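Week 7: When the Job Becomes Teaching the Machine

Last week we looked at the Jerkeldale packing hall before any automation. Today is my favorite part of the course, the people who work there now!

Recap of the reading (Marar, sections 1 to 3). Jagadeesh Marar followed the small-parts crew after Vumura brought in its first sorting cells in August. Nearly everyone expected fewer hands. What he found was a new kind of shift, where former packers spend half the day demonstrating grasps. The crew logged 764 demonstrations before the first cell ran alone, and the target is now 1,000.

Terms to know: demonstration, tacit skill, deskilling, job enlargement.

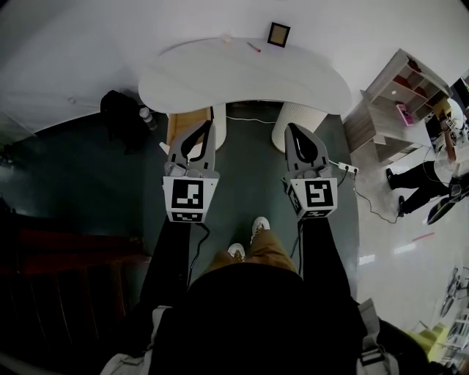
Tacit skill is the idea I most want you to take away. A good packer knows how hard to squeeze a carton and can't tell you how she knows. Give her a matched pair of hand-held grippers, with two curved fingers each and a square marker block under them, and she has to relearn picking up a pen. Vignesh Chacko's interviews are wonderful on this. Some packers loved the puzzle, others felt clumsy at work they had done for years, and pay grades hadn't caught up with either group.

For discussion: who should own a recorded skill? Should demonstrating pay more than packing? Bring one page of notes.

Questions: see the course office. Handout © Work and Automation Seminar. Back to top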